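Plinholm Lodge, family rooms – half board or not?

tarn_218
Booked six nights at Plinholm in July. Half board adds 448 to the bill. Worth it with two children?

Pawlak
No. The set menu starts at 7.30 pm and the Grultside cafe is cheaper.

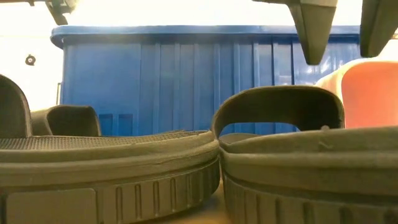 kerbside
Does the half board rate include the boat transfer from Kenateo?
Only on Monday arrivals, otherwise it is charged per cabin.

tarn_218
We land on a Monday, so that changes the sum.

Pawlak
Not by much – the transfer is 100 return. I would still book room only.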